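Transvaser un sachet souple dans un petit récipient sans en mettre partout

Chez moi, les sachets souples entamés ont longtemps fini debout dans la porte du frigo, coincés entre la moutarde et un pot de cornichons, avec une pince à linge en guise de fermeture. Ils tombaient, bien sûr, et toujours du mauvais côté ! J'ai donc pris l'habitude de verser ce qui reste dans un petit récipient transparent, et c'est une manie que je vous recommande de tout cœur, que vous cuisiniez beaucoup ou seulement le mercredi soir.

Il vous faut une table stable et dégagée autour de vos mains, un récipient d'environ 200 ml et, si le vôtre est léger ou un peu haut, un support pour le tenir. Un verre tout simple convient très bien, un pot avec couvercle aussi. Prenez-le transparent, c'est tellement plus agréable de voir où on en est.

Commencez par poser le sachet debout et laissez-le tranquille 15 secondes, le temps que le contenu redescende. Pincez ensuite les deux faces l'une contre l'autre, tout en haut, et faites glisser les doigts vers le bas jusqu'à sentir le liquide. Si le sachet a un bec, dévissez le bouchon à ce moment-là. Sinon, coupez un coin en biais, sur 3 mm à peine — on est toujours tenté de couper plus large, et on le regrette souvent.

Approchez l'ouverture du bord du récipient et inclinez doucement, à 60 degrés environ, en tenant le sachet par les côtés. Ne pressez pas encore ! Laissez d'abord couler ce qui veut bien couler, puis serrez petit à petit en partant du fond. Avec une sauce épaisse, il faut s'y reprendre à plusieurs fois, et c'est très bien comme ça. Entre deux essais, reposez le sachet bien droit, le fond à plat sur la table.
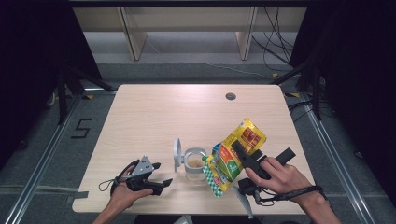
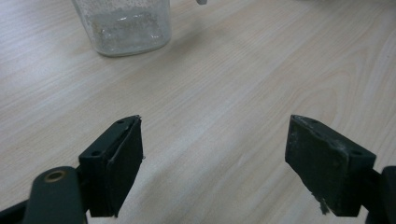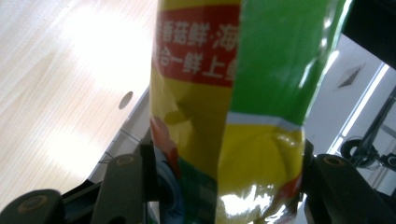
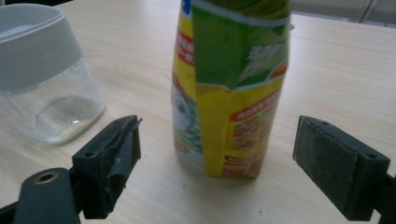 Pour les dernières cuillerées, mon ami Kieran Sowerby roule le sachet sur lui-même comme un tube de dentifrice, et je dois dire que sa méthode marche mieux que la mienne avec les emballages fins. Pour les plus rigides, je préfère aplatir le film avec le dos d'une cuillère, en remontant vers l'ouverture.

Essuyez le bord du récipient avant de fermer, puis notez la date d'ouverture sur un bout de ruban adhésif. Les durées de conservation changent beaucoup d'un produit à l'autre, alors lisez l'emballage avant de le jeter (je découpe parfois le mode d'emploi pour le garder près du pot, surtout quand il y a une recette dessus).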